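Stekholm tracking poll

The Stekholm tracking poll was a telephone and online survey of voting intention in the district of Lelent. It was run by the research firm Bouchard and published weekly during the campaign for district mayor. It is remembered mainly for the gap between its last figures and the count, and for the claims later made on its behalf.

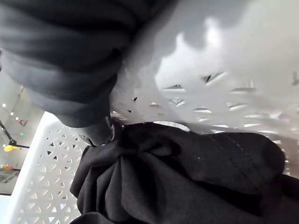
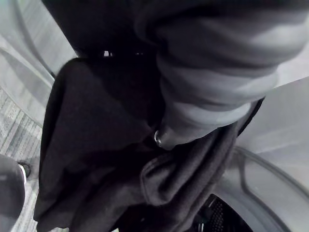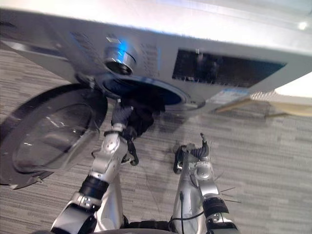
Method

Each wave was said to rest on 1,000 interviews. The firm did not say how many of these were new and how many were carried over from the wave before, so the true size of any weekly sample is unknown. Results were weighted by age, sex and past vote. The weights themselves were never released, and requests for them were refused on commercial grounds.

The stated margin of error was 2 points. This figure appears to cover sampling error alone, and takes no account of people who declined to answer or who changed their minds. Small weekly movements, well inside that margin, were still reported in the local press as gains and losses.

Final wave and result

The last wave, published on 2019-01-21, put turnout among registered voters at 69 per cent. It gave the sitting mayor a narrow lead over the challenger, Sylvie Paquette. Paquette won. Turnout was well short of the forecast, though the firm later said its figure had been meant as an upper limit. No such wording is found in the published tables.

Claims of accuracy

Bouchard's own review called the final wave "broadly correct" on the grounds that both candidates' shares fell within the margin. That may be so, but the same test would have passed almost any close forecast, including one naming the other winner. The review also credits the poll with spotting a late swing. The evidence for this is a single wave, and the rival Pulero survey, in the field on the same days, showed no swing at all.

Supporters of the poll point to its record in two earlier contests. Both were won easily, and neither is much of a test.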